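9/9/22

I spent most of July reading up on the old observer post at Narkell, and I'm completely hooked! It was a Cold War lookout, two small rooms dug into the hill above Bruser, where a local crew would have listened for the bang and phoned in the bearing.

The logbook survives – all 13 months of it – and most entries just say "line tested, all well".
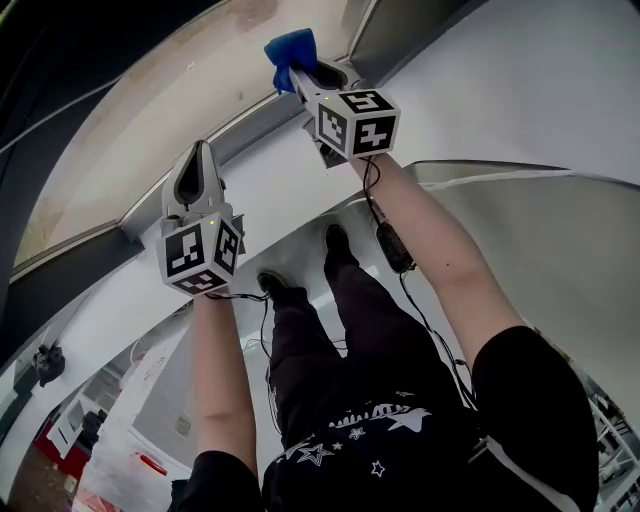 How long could the crew have stayed down there? Two weeks on the stores they had, going by the ration list tucked in the back.

Next I want to walk up from the Dikon side and find the air vent.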